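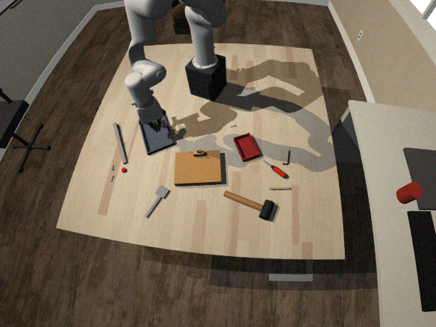 Dridlow Cookbook Stand, Large

Item 3666

The large stand holds a cookbook open at a readable angle on the counter. It was made for the thick hardcovers that slide shut or tip over on a regular stand, and it also takes a binder of loose recipes or a tablet.

The back is beech with an oil finish. The ledge at the bottom is deep enough for a book up to 2 inches thick. Two brass page holders swing in from the sides and can be set high or low on the page. They have a light spring, so thin paper does not tear when you pull them away.

The back leg locks in three positions. The steepest one suits a shallow counter where the book has to stand close to the wall. The lowest is better for reading while seated, or for a very heavy book. Folded, the stand is nearly 2 inches thick and fits in most drawers or upright beside the cutting boards.

Specifications
Width: 15 inches
Height: 12 inches
Wood: beech, oiled
Page holders: brass, replaceable
Feet: rubber
Made in: Lernthorpe

Splash cover
A clear cover is sold separately. It hooks over the top of the back and hangs in front of the pages. You have to lift it to turn a page, so some people leave it off for baking and use it only for frying. The cover from our older Billus stand does not fit this one – the hooks are narrower.

Care
Wipe with a damp cloth and dry right away. Do not put it in the dishwasher or leave it standing in water. When the wood starts to look pale, rub in a little mineral oil and let it sit overnight. The brass will darken with use. Any brass polish will bring it back, but take the holders off first. They unscrew by hand.

Design
The stand was drawn by Sérgio Carvalho, who also did the Krūmiņa recipe box. The box takes standard 4 x 6 cards and comes in the same beech.

Price: $87
Splash cover: $14
Spare page holders (pair): $9

Stands ordered before noon on Monday go out the same day. Other orders ship within three working days. The small stand is out of stock until June.

Returns are accepted for 30 days if the wood has not been oiled or marked.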